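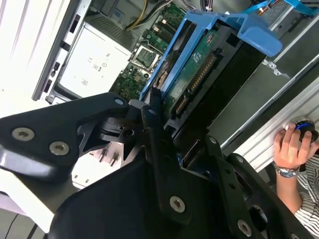
Zuleica Falcão

Thread on the drive swap task. Our class project at Lins this term is pulling a hard disk from an open desktop case and putting it back, with a two-jaw gripper and no custom fixture. Notes for whoever takes over the bench after us.

The disk sits in a blue plastic caddy with a flared handle. Everyone's first plan is to grab the handle. We dropped that in the second week. The handle flexes, the disk yaws, and the caddy binds in the bay before it has moved a finger's width.

Current approach: one finger goes to the lower edge of the caddy and pushes until it has firm contact. Only then does the other side close. Contact first, grip second. If you command both at once, the first finger to touch shoves the caddy sideways and your pose estimate is stale.

The drive goes in with the circuit board exposed. Green board, gold-colored pins in a long row. Treat the whole board face as a keep-out zone. We model it as a flat box with 5 mm of padding and the planner refuses any finger path through it. Padding of 2 mm was too thin once you add calibration error.

Calibration: redo it every session. Marlene Medeiros wrote the script, it lives in the Dostadura folder, and it takes 19 minutes including warm-up. Skipping it saved us one lunch break and lost us an afternoon.

Wrist camera. The black plates fill a lot of the view by the time the fingers are at the caddy. Do your localization at standoff, freeze the estimate, then move in on force feedback. Trying to track the caddy during the last part of the approach gave us jumps whenever a linkage crossed the blue edge.

Second camera problem is glare. Bare chassis metal and bright white areas push the exposure around. Lock exposure and white balance at standoff. Auto exposure made the blue segmentation fail on one side of the case and pass on the other, same code, same caddy.

Blue threshold alone isn't enough, by the way. There's another blue caddy bracket near the first one, next to the drive cage. We take the largest connected region and then check its long axis against the expected bay direction. Reject if the angle is off. Dirceu Tavares has a version that fits both brackets and picks by position. Cleaner, slower.

The case is a stripped machine: motherboard in, CPU socket empty, power supply in, cables left where they fall. Cables are the least repeatable thing on the bench. The yellow and black bundle never lands the same way after someone moves the case. We don't model it. We keep the arm's path on the side away from it and stop on unexpected force.

Force limits. Stop threshold during approach is low, during extraction higher. I am not posting our values because they depend on how worn your caddy rails are. Measure yours: pull the disk by hand with a spring scale, take the worst reading, add a margin.

Trial log so far is 900 rows in one CSV. Columns are caddy pose, contact force, grip width, outcome code, operator initials. Please fill in the operator initials. Half of August has blanks and I can't tell whose finger offset was in use.

Outcome codes, since I was asked: clean, bound, slipped, stopped on force, aborted by operator. "Bound" and "slipped" get mixed up. If the caddy stayed in the jaws and didn't move, it's bound. If the jaws moved and the caddy didn't, it's slipped.

Reinsertion is a separate problem and we're behind on it. Extraction tolerates a few degrees of tilt. Going back in, the same tilt catches the frame. Lindalva Damasceno is testing a small spiral search at the mouth of the bay.

Check the gripper screws before each session. Hex key is in the top drawer. The finger pivot screw is the one that works loose on ours, and the symptom is a grip width that drifts over the session.

Files are on the class share under Gindska, not the old folder. Corrections go to me or Kátia Bittencourt. Reinsertion numbers in a later post.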